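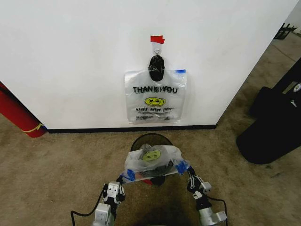 Housekeeping Practice, Unit 3
Waste Baskets and Liners in Carpeted Rooms
Clidorley Adult Training, front-of-house course
Instructor: Hooman Bagheri
3 Sep 2021

Read this before the practical. Bring it with you, since the checklist at the end is the one used for marking.

Background

Most of the rooms you will service are small offices, meeting rooms and staff rooms. They have carpet, a light-colored wall, and one basket that several people share. The work per basket is short. On the Cestura route there are 40 baskets on one floor, so a slow habit at the first one gets repeated all the way down the hall.

We treat the basket and its liner as one job with three stages: take out, check, put in. Do them in that order at every stop.

Types of basket

Solid plastic. Holds a leak if the liner fails. Wipe the inside weekly.

Wire or metal mesh. Light and easy to move. It will not hold liquid, so a torn liner means a stain on the carpet. Dust collects in the mesh and needs a soft brush. Do not use a wet cloth on mesh over carpet.

Pedal bin. Covered in Unit 4.

Round mesh baskets are common in offices and are the ones we use for the practical. Check the rim with your fingers for loose wire before you fit anything over it.

Types of liner

Fitted liners come on a roll and are sized to the basket. The cuff should fold over the rim and hang down on the outside by a hand's width.

Carrier bags are reused shopping bags, the thin kind with "THANK YOU" printed on the front. Many small offices keep a supply and use them in place of a roll. They are acceptable on this course for dry waste. Three things to know about them:

They are narrower than they look. Open the bag fully before you bring it to the basket. If the two sides cling together, rub the top edge between finger and thumb.

The handles are part of the bag. On a small basket, pull them over the outside of the rim. On a wide basket the bag may not reach all the way around, and you should go to a fitted liner.

They often have small holes in the bottom seam. Hold the bag up to the light. A bag with a hole goes in the recycling if the site takes film plastic, otherwise in the trash.

Storing spare bags

Spare bags should be within reach of the basket and off the floor. A wall hook is good for this. Hang the bags by the handles so that one can be pulled off without bringing the others down. On painted walls, ask before adding tape or hooks. The Esfahani building does not allow either, and there the spares go in the supply closet.

Keep clean bags apart from tied bags waiting to go out. A knotted bag left next to the spares gets taken for a full one, and the other way around.

Do not leave spares under the waste in the bottom of the basket. Some sites ask for this. If yours does, follow the site sheet, but keep it to 3 bags at most.

Fitting the liner: method

1. Set the basket upright on flat carpet, clear of the wall, so that you can get both hands around it.
2. Open the bag fully and hold the mouth apart with one hand on each side.
3. Center the mouth over the basket. Lower it until the bottom of the bag touches the bottom of the basket.
4. Fold the top over the rim on one side, hold it, then fold the other side.
5. Push the trapped air out with a flat hand.
6. Tug the cuff once. If it slides, tie a small knot in the slack at the back.

The usual fault is at step 3. People fold the near side over first and the far side falls in. Keep both sides open until the bag is down.

Around the basket

Fire extinguishers must stay visible and easy to reach. Never push a basket in front of one, and never hang bags over one. If an extinguisher is off its bracket or lying down, report it to the site contact.

Personal bags and equipment cases on the floor are not moved. Work around them. If one blocks the basket, leave a note.

Run a finger along the baseboard behind the basket. Black baseboards show dust and scuffs quickly.

Practical

Each student lines 16 baskets, a mix of mesh and plastic, using both liner types. Marks are out of 50. The Skinden room will be open from the start of the session for anyone who wants to practice first.

Checklist

Old bag tied and removed
Basket checked for sharp wire and spills
New bag checked for holes
Bag touches the bottom
Cuff even all the way around
Spares hung up or put away
Extinguisher clear
Basket returned to its place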